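Section 2: Placing and Setting Up Your Trimus Desk Lamp

Welcome back! If you have worked through Section 1, your lamp is out of its box, the tape is off the neck, and you have put the little bag of spare feet somewhere you will find it again. Now comes the pleasant part, choosing a spot and getting the light to fall where you want it. Set aside a few quiet minutes and please don't plug anything in just yet.

Before you begin
The Trimus will sit happily on any firm, level surface. Glass is fine, and so is painted wood, though if your desk has been freshly painted we would ask you to give it a full 7 days to cure before you stand the lamp on it. The neck reaches 71 cm at full stretch, so do look up and check for shelves, hanging plants and curtains.

1. Wipe the surface with a dry cloth and set the base down flat. Give the lamp a gentle nudge. If it rocks, turn it a little and try again, or fit one of the spare feet.

2. Decide which side the light should come from. Right-handed writers are usually more comfortable with the lamp on the left, and left-handed writers with it on the right (for plain reading, either will do nicely). Toward the back of the table is a good place to start, as it leaves the front clear for your book or your sewing.

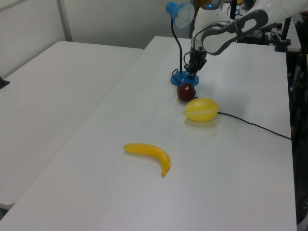

3. Bend the neck slowly, holding it with two hands, one low and one just under the shade. Long, easy curves are best. You may feel some stiffness for the first week or two, and it will loosen with use.

Caution: Never lift or carry the lamp by its shade, and never bend the neck sharply right where it meets the base.

4. Run the cord off the back of the table, away from feet, chair wheels and curious pets. Leave a little slack so that turning the base doesn't tug at the plug.

5. Plug the lamp in and press the switch once. Press again for the softer evening setting, which many of our customers at Pomside tell us they end up using most of all.

Note: If the light flickers, switch off, unplug the lamp and turn to Section 7. Owners of the older Tamihana model should follow the bulb instructions on their own card, as the fittings are different.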